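Lighting Standards Should Start at the Desk

By Shuzhen Yao

Office lighting is still specified by the ceiling. A consultant sets a target for average brightness, a contractor measures it on an empty floor, and the building passes. The method is cheap and easy to repeat. It also says very little about whether a person can read a page at four in the afternoon.

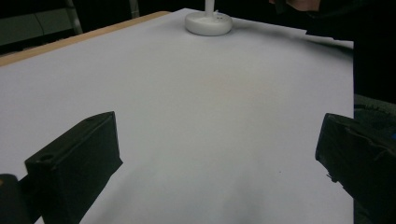
2 min read

The refit at Wirkdale shows the problem. The owner replaced 2,941 ceiling fittings, and the average on every floor met the contract. Within a month, 42 tenants had asked for extra desk lamps. Most of them sat near the core of the building, where the average hid a steep drop between fittings.

Glare is handled just as badly. A pale desktop reflects far more light than a dark one, yet the Bachmann method used in the contract assumes a single mid-gray surface. Change the furniture and the calculation no longer applies — but no one is required to run it again.
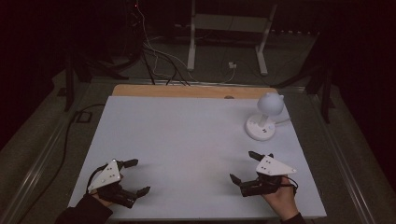

A small desk lamp with a round shade at the far corner of a white tabletop.

Grallthorpe took another route. Its ceiling level was cut by a third and each desk was given its own switched lamp. Critics object to the upkeep, and the objection is fair: small lamps fail, go missing and need outlets. I still think the trade is sound. Ceiling light should be enough to walk by, and the working level should be set and measured where the work is done. The next revision of the contract form ought to require readings at occupied desks, taken after the furniture is in.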